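Why Do We Sort Things Into Bins?
A page for young readers from the Primley Learning Corner

Think about the last time you looked for something small. Maybe it was a cap, a button or your favorite eraser. Did you find it fast, or did you have to turn over the whole drawer?

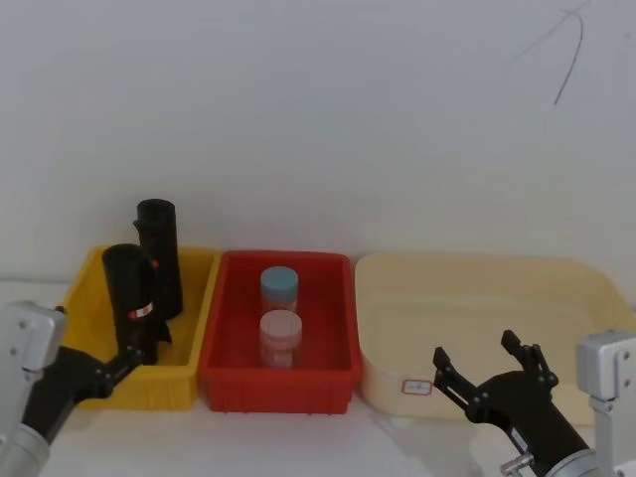 Sorting means to put things in groups. Every group has a rule, and the rule tells you what can go in and what must stay out. You do it more often than you think. When you put spoons with spoons, you are sorting. When you pull all the green candies out of the bag, you are sorting too (and then probably eating).

What is a good rule?

A good rule is one that everybody in the house can understand. "Black things go in the yellow bin" is a simple rule. "Small jars go in the red bin" is also simple. But "nice things go in this bin" is difficult, for your brother can think a thing is nice and you can think it is ugly.

Here are some kinds of rules you can use:

By color. It is quick, even for very small children. But what will you do with a thing which has two colors?
By shape. Round things together, long things together.
By size. Big things at the bottom, little things on top.
By what it is for. Things for painting, things for eating, things for the bath.

The last kind is the one that adults use the most. A store does it also. In the town of Zistside there is a hardware store called Samuel, and it has 1,471 little drawers along one wall. Every drawer has its own kind of screw, hook or nail. If you ask for a hook, the lady goes to the right drawer without opening any other one. She learned where each group lives.

Why do bins have different colors?

Your eyes notice color very quickly. You see red before you have read the word "red." So if the bins have different colors, you don't need to stop and read each time. You can tell a friend, "It is in the red one," and your friend knows where to put the hand.

Labels are good too. A label can say more than a color can. But a label works only if the letters are big enough to read from where you stand. For the little ones who cannot read yet, draw a small picture on it.

Why no lid?

An open bin is easy. You look in from above and you drop the thing in. A bin with a lid keeps the dust away, but many people are lazy about lids, and then the things stay on top of it! Use open bins for what you need each day. Keep the lids for what you need only in winter.

Tall or flat?

A tall thing can stand in a bin and look out over the rim, so you find it at once. Tiny things are different. They hide under each other in a deep bin, and a wide, flat tray is better for them.

Try it at home

Ask an adult for some boxes or trays. Shoe boxes are fine. Collect some small things from your room and put them all on a table. Choose 2 rules and write them on paper. Now sort with the first rule. When you are ready, mix everything again and sort with the second one. Did the same things stay together?

Maybe one thing doesn't fit in any group. Give it a box with the name "Other." But look into this box sometimes, or it will grow and grow. Our own "Other" box in Primley had nearly 2,000 pieces in it when we emptied it in September, and most of them were beads.

New words

Rim: the top edge of a bin or a cup.
Label: a small paper or sticker that tells what is inside.
Group: things that belong together by a rule.

Our next page is about how to fold a shirt.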